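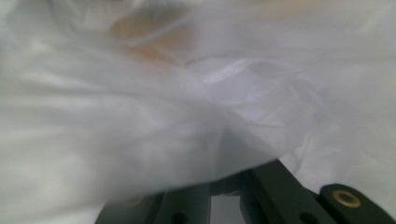

Bereket Admasu wrote back to my last post wondering what on earth you put in a handwritten letter when the other person has already seen your news on their phone, and whether it doesn't feel a bit like homework.

Bereket, I love this question, and my answer got much too long for a reply, so I'm putting it in a thread. Get a drink, everybody. I've got mine.

I've been writing letters to my cousin in Nilley for 20 years now. We started when she moved out there and long distance calls made us both nervous about the bill (remember that?), and then the calls got cheap and we just never stopped.

So, the news problem. Yes, she knows I had the porch painted. She saw it the same afternoon and gave it a little heart. But she didn't know that I stood in the yard for most of an evening trying to decide if I'd made a terrible mistake with the green, and that's what went in the letter.

I think of it as the stuff that's too small to post. What the soup tasted like. Which of the neighbors is feuding over the hedge this month. A dream I had about our grandmother's kitchen where all the drawers were full of water and she wasn't even upset about it!
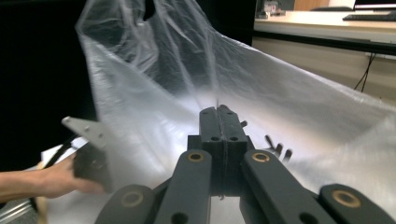

And the letter doesn't need a point, either. That took me years to get comfortable with. I used to write a draft first and then copy it out neatly, and of course then it did feel like homework, and I'd put it off until I was writing two pages of apology before I even got started.

Now there's no draft and no apology. We made a rule, she and I, that you're never allowed to say sorry for the gap. You just start in, like you'd stepped out to check the oven and come back.

I do most of mine at 6 in the morning at the kitchen table before the rest of the house is up. My sister-in-law writes hers in the car outside swim practice with the pad against the steering wheel, and her handwriting is awful and her letters are wonderful.

Paper, since a couple of you asked last time. I like the plain cream pad from Plernia, the one with no lines, and I slip a ruled sheet underneath so I don't drift downhill. It's nothing special and it takes ink without going fuzzy. Before that I used up every scrap of fancy stationery I'd ever been given, including some with kittens, and the letters were exactly as good.

Pens: whatever you'll pick up. I had a beautiful fountain pen for a while and I was so scared of losing it that it lived in a drawer. Blue ballpoint it is.
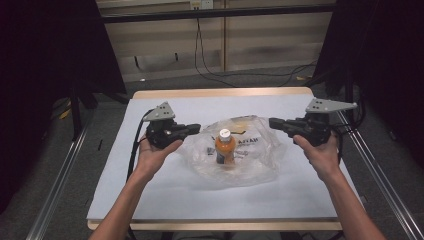
The other thing I'd say to a beginner is pick your person carefully. Somebody who'll be tickled to get mail, first of all, but also somebody you're not trying to impress. My first try at this was with an old teacher of mine in Tokthorpe, a lovely man, and I was so busy worrying about my commas that I never told him a single interesting thing.

If they don't write back, it's all right. Some people are readers and some are writers. My uncle sent me maybe one postcard in his whole life, and when we cleaned out his desk on Lambert Street there were all my letters in a shoebox, in order, with a rubber band that had gone stiff. I had to go sit on the back steps for a bit.

I keep hers too, I should say. They're in a dresser drawer that doesn't close all the way anymore. Every so often I go looking for a recipe I know she sent and lose a whole evening in there. She spelled "rhubarb" a different way every time until her fifties.
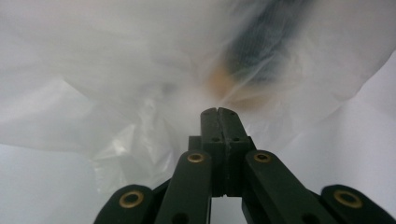 Then there's the waiting, which I've grown fond of. You ask a question and you don't hear for a couple of weeks, and by then you've forgotten you asked, and in comes this answer to something you were fretting over in June. Half the time the fretting is long over and it's a treat to read.

Oh, and ask questions! Four good ones scattered through a letter will keep a person writing back for months. "How are you" isn't one of them. Try "what did you have on the radio while you read this" or "do you still have that ugly lamp."

Bereket, if you want to try it out and don't have anybody in mind, message me and I'll send you one first. It'll be long, you've been warned. You'll hear all about the hedge.

My cousin, by the way, now has the same green on her front door. She put it in a letter and didn't post it anywhere.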